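I have been waiting on news about a second season of Plallell for so long that I had more or less made my peace with never getting one. Then my friend Rima Saliba sent me a link this morning with 21 exclamation marks after it, and I knew before I clicked.

So yes, it's coming back! The announcement is a short video of Signe Grønli sitting alone at the kitchen table from the first season, stirring a cup of coffee and saying nothing, until someone knocks at the door. She looks up, she smiles, and it cuts to black. That's the whole thing. I've watched it far more often than a grown woman should.

Posted 27 Mar 2020, with tea

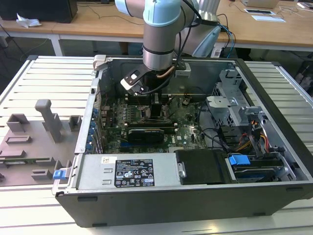
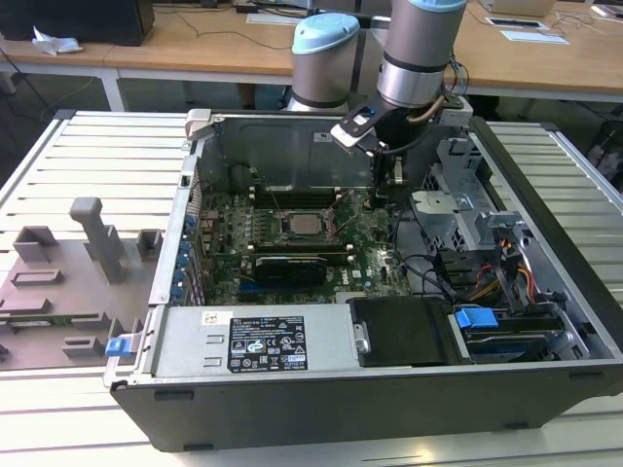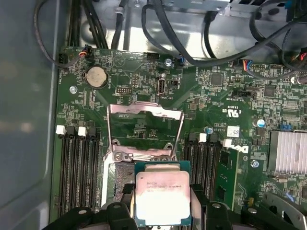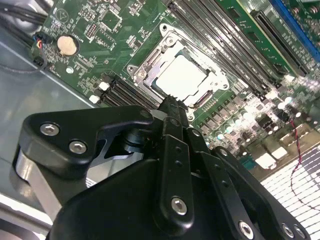 Now, who is at the door? Rima is sure it's the brother, which would mean Åsmund Rustad coming back, and I would love that (his scene on the ferry still makes me cry). But I keep thinking about Jintana Pongsiri's doctor, who left Grestcombe in the last episode with that one suitcase and never told anyone where she was going. You don't write an exit like that unless you want her to come home again.

My only worry is the length. The first season had eight episodes and used every minute of them, and I've seen too many good shows get stretched out once people start paying attention. I'd take six slow, sad, funny ones over a dozen with a car chase in the middle - though if anyone could make me enjoy a car chase in Grestcombe, it's probably this cast.

There's no release date yet, so I'm starting over from the first episode tonight with a blanket and the good crackers. If you have a theory about that knock, please leave it in the comments. Rima reads them too, and she's already counting votes for the brother.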